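Relitz Play Kitchen Swap – Your Questions

Last updated 3/12/21

I run a little toy swap out of my garage in Relitz, and I get the same emails over and over (which I love, keep them coming!), so I finally typed everything up.

How does the swap work?
You bring in play food, pots and pans your kids are done with, I give you points, and you spend the points on somebody else's stuff. A single piece of food is 2 points, and a full cookware set is 15.

Do I have to pay to join?
Nope! Your first 40 points are on me. After that it's all trading.

What kinds of play food do you take?
Pretty much anything – fruit, veggies, pizza slices, condiments. Condiments go so fast, I can't keep them on the shelf.
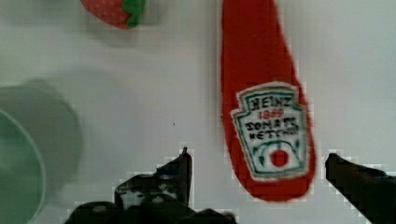 Red ketchup bottle, white tabletop

Can I drop things off in Druvine?
Sure, I'm at the Druvine library parking lot on the first Saturday-type weekend I can manage, and I email the list beforehand. Please don't leave bags by the library door, they've asked us not to.

How should I clean things before I bring them?
Warm soapy water for hard pieces, then let them dry all the way overnight. Fabric food can go through the wash in a pillowcase on gentle. Skip the dryer, I ruined a whole felt taco set that way and I'm still sad about it.

What about sets with missing pieces?
Bring them! I have a mix-and-match box and kids don't care one bit if the lid is from a different pot.

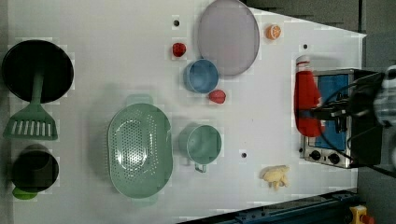
Do my points expire?
They last until the end of May, and then I start a fresh sheet. If you're sitting on a big pile, email me and I'll carry up to 100 over for you.

Do you take play stoves and sinks?
Only if you can help me lift them, and only after you send measurements. My garage is tiny and the Marinescu Street one took up half of it all winter.

Can I give my points to a friend?
Of course, just tell me both names on the email so I can move them over.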